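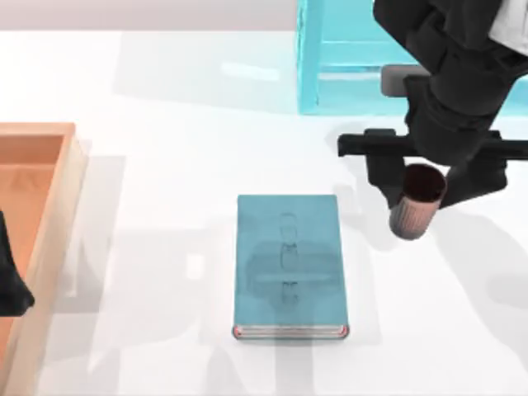 Attachment 1: teal book, closed, on a white tabletop

Ticket 1409
Vessel: Nenness (charter catamaran)
Berth: Kamosstead, outer arm
Reported by: Sushil Pant, Vatasham charter desk
Assigned to: Ivan Hrytsenko
Category: Plumbing / fresh water
Priority: Medium
Status: Closed

Sushil Pant, 7:40 am
Guests on the last charter reported the fresh water pump running by itself at night with all taps off. They turned it off at the panel before bed and back on in the morning. Port hull cabins are the worst for noise. They also said the galley tap spits a bit when first opened. No water in the bilge that they noticed. Boat is back on the berth and cleaned, next guests board tomorrow at 3 pm. Can you have a look today please.

Ivan Hrytsenko, 9:15 am
On board now. Pump on, all outlets closed. It comes on, runs for a second or two, stops, then comes on again after 11 seconds. Very regular. Did the same on shore power and on batteries, so I am not chasing voltage.

Tanks are both over half. Starboard tank selected. Will swap to port and see if it changes.

Ivan Hrytsenko, 9:35 am
No change on the port tank. Strainer bowl had some white flakes in it, cleaned and refitted with a smear of silicone grease on the O-ring. Bowl was only finger tight on one side. Thought that might be the spitting tap (air getting in on the suction side) and the galley tap has settled down since. Pump still cycling.

Sushil, do you know if anyone has had the strainer off recently? It isn't in the job sheet.

Sushil Pant, 9:50 am
Not that I can find. The last entry under water is the deck filler cap in December. I'll ask the cleaners.

Ivan Hrytsenko, 10:40 am
Isolated in stages to see which side it is on.

1. Closed the valve directly after the pump. Pump ran up to pressure, cut out and stayed out for the full 30 minutes I left it. Pump check valve and pressure switch are good. No need to order a pump.

2. Opened that valve, closed the hot water feed at the heater inlet. Still cycling, same timing.

3. Closed the starboard hull branch. Still cycling.

4. Opened starboard, closed the port hull branch. Stopped.

Leak is in the port hull on the cold side, then. Port bilge is dry from the engine bulkhead forward, and under both port cabin soles. Floors up, dry paper towel along the pipe run, nothing.

Ivan Hrytsenko, 11:25 am
Went through the port hull outlets. Head basin tap, no drip. Shower mixer, no drip, sump dry. Toilet on this boat flushes on fresh water from the branch, bowl level not rising. Transom shower is also on the port branch, which I had forgotten. The hand piece was hung up in its locker and the hose was kinked over the lip. The mixer was left open and the trigger was holding the pressure back, and it wasn't holding it very well. Slow dribble down the locker drain and straight overboard, which explains the dry bilge.

Closed the mixer. Pump ran up and stopped. Waiting on it now.

Sushil Pant, 11:32 am
The handover sheet says to turn the transom shower off at the mixer. I don't think guests read that line, it's on the back page. Is the trigger worn out or is it just the mixer being left on?

Ivan Hrytsenko, 12:10 pm
Both. With the mixer closed the pump has not run since my last note. With the mixer open and the trigger released it dribbles. The seal in the trigger has gone hard. The mixer is fine.

We carry the Czerwiński hand piece in the workshop, same thread, and I have 4 of them on the shelf. Will fit one after lunch. The hose has a flat spot where it has been kinked so I'll do that too.

Also checked the accumulator tank while I was in there. Air pressure was low. Drained the system, pumped it up to the figure on the label, primed again. This won't stop a leak cycling the pump but it was short of air and the pump was coming on sooner than it should.

Ivan Hrytsenko, 2:20 pm
New hand piece and hose fitted. Tested with the mixer open and the trigger off, every other tap closed, all branches open. Pump silent through the whole test. Opened the galley tap, pump started, good flow, no spitting. Closed it, pump ran up and cut out.

Repeated on the port tank. Same result.

All valves left open. Floors back down. Starboard tank selected, port topped up from the dock.

Parts used: hand piece, shower hose, silicone grease.

Sushil Pant, 2:45 pm
Thanks Ivan. Cleaners say they didn't touch the strainer, so I've left that blank on the sheet. I've moved the transom shower line to the front page of the handover and asked the dock crew to show guests the mixer when they do the walk-through. Can the other boats with the same shower be looked at as they come in?

Ivan Hrytsenko, 2:58 pm
Yes. Put it on the turnaround list as "transom shower trigger, check with mixer open". Takes a couple of minutes. If the pump comes on with everything shut, change the hand piece. Don't start with the pump.

Sushil Pant, 5:05 pm
Added to the list. Pump left on at the panel all afternoon, dock crew haven't heard it. Closing.

Resolution: transom shower hand piece leaking with mixer left open. Hand piece and hose replaced, strainer cleaned and reseated, accumulator pressure reset.
Follow up: check remaining boats at turnaround.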